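On 04/02/2023, Silvana Vieira wrote:

> Could members confirm whether the Fagundes notebooks on the distillation of zinc are open to readers at Holodley?

Dear Dr Vieira,

The notebooks may be consulted by appointment. Folio 79 is withdrawn until August.

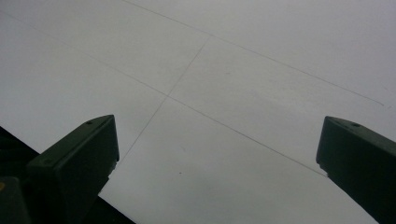

Fagundes drew his furnace plans freehand, and no ruled originals survive. Readers making copies should use pencil only; thin, faint grey lines on white are quite sufficient for a layout.

Yours sincerely,
Ivone Queiroz
History of Chemistry Section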